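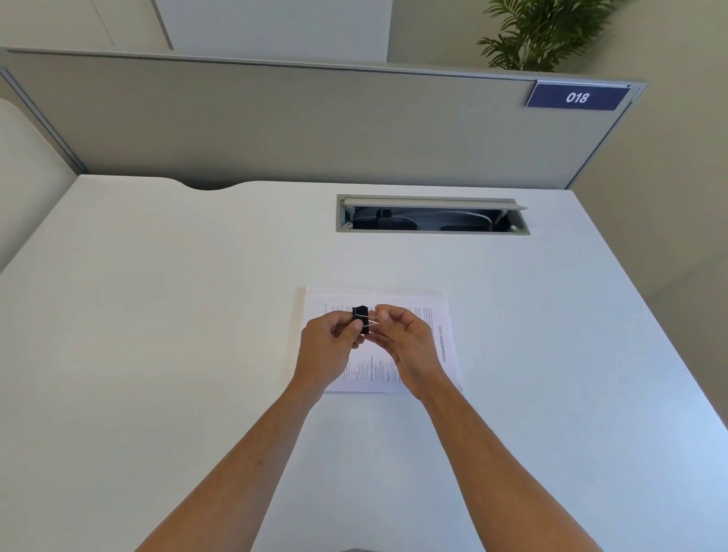 Equipment budget, progress to Sat 22 November

Desk tasks with paper and binder clips are still done by hand at the Brutovley office. Urnum has quoted $855 per gripper set and $355 for spare fingertips. We plan to buy two sets – one for the bench, one for parts.

Skastau's quote is cheaper but doesn't cover freight, so we have asked for a revised one.

Spending stands at 33 per cent of the equipment line. The arm from Najjar is on order and due in January. We ask to carry the unspent money into the new year, as the final invoice won't arrive before then.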